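Koscombe Camera Museum opens Laltau folding camera gallery in April

Koscombe — The Koscombe Camera Museum will open a permanent gallery devoted to the folding cameras of Laltau, the small maker whose roll film models were once a common sight at beaches, weddings and school fetes across the region.

The gallery brings together 417 cameras, along with lenses, shutters, leather cases, instruction booklets and the factory's own repair ledgers. Much of it has never been on public display, and we're thrilled to be getting it out of the storeroom at last!

Laltau is best remembered for the Bradar, a 6x9 folder with a self-erecting front standard and a three-element lens in a rim-set shutter. Visitors will be able to follow the model through every body change, from the early version with its nickel-plated struts and red bellows to the late black-enamelled one with a coupled rangefinder. The gallery also has 3 prototypes that never reached the shops, including a stereo Bradar with a sliding septum and a very odd film advance.

A second room looks at the Sqalli shutter, made in a separate workshop and supplied to Laltau for most of the firm's life. It's a lovely piece of engineering — five blades, speeds from one second to 1/250, and a delayed-action lever that is still buzzing away happily on most of our examples. A cutaway Sqalli, enlarged to the size of a dinner plate, can be cocked and fired by hand, so you can watch the gear train slow the blades down as the speed dial turns.

The collection came to the museum as a single bequest, with 847 glass and film negatives taken by factory staff while testing lenses. Prints from these line the corridor between the two rooms. They show brick walls and rooftops, mostly, but there are also picnics, dogs, and a wonderful run of pictures from a flooded main street.

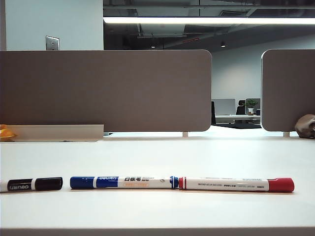

The museum will run film loading and bellows repair workshops alongside the gallery. Places are limited and bookings are essential. Participants are welcome to bring their own folder, of any make, and our repair bench can check shutter speeds on the spot. Rolls of 120 film will be available from the front counter.

A catalogue of the full collection, with serial number tables and colour plates of every Bradar variant, has been printed in an edition of 3000 and will go on sale at the museum shop when the gallery opens.

The museum is open from 10 am to 4 pm. Entry to the Laltau gallery is included in general admission, and children get in free.

Media enquiries, review copies of the catalogue and high-resolution pictures of the cameras: contact the museum office, Koscombe Camera Museum.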